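Station Technician, Hand-Held Gripper Cell (Dalevside)

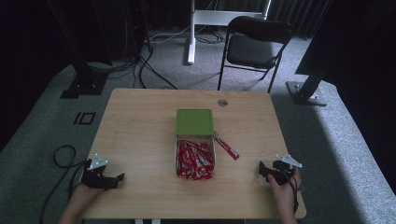 Besnard is hiring one technician to keep a single recording station in working order. We have read plenty of ads for this sort of post that promise you will shape the future of automation. You will mostly be checking jaws, marker plates and cables. The station has two hand-held grippers, a table and a person who works with both hands. If the white triangular plate on top of either gripper shifts, the recordings from that session are of doubtful use, and we would like somebody who catches it before lunch. The cable running down from the right-hand gripper is the kind of thing you will look after, along with the bundles on the carpet. Tasks are small: red candy sticks and a box with a green lid are typical material.

What the work involves

Checking both grippers at the start of each shift: jaw travel, play in the grip, dirt between the jaws, plate seated flat.
Replacing worn parts and writing down what you replaced. Job sheet 921 is the current form. It is too long and you may shorten it.
Routing and strapping cables so that the operator can move freely.
Repeating the setup check after anyone moves the table or a post.
Reading the error log. It held 3,164 entries at the last export, and we suspect most of them repeat one fault. The supplier, Muvari, disagrees. You will be asked for your own opinion.

What we want

Two years of hands-on repair work on small mechanical or electrical equipment. Bike shops, print shops and camera repair all count. You should be able to solder a connector and read a simple wiring diagram. Certificates are fine, but you will also spend an hour at the bench with a gripper that has a fault in it.

Please don't send us a page on your passion for robotics. Tell us about something you fixed that came back broken, and what you did the second time.

Terms

Part time, 73 hours a month, day shifts only. Pay is $1,538 a month before tax, with paid training at our Brokivton shop. The contract runs through March and may be extended. We can't promise that it will be.

Send a resume and a short letter to Ludivine Boyer, Besnard, Dalevside office. Put "station technician" in the subject line.

Posted November 2022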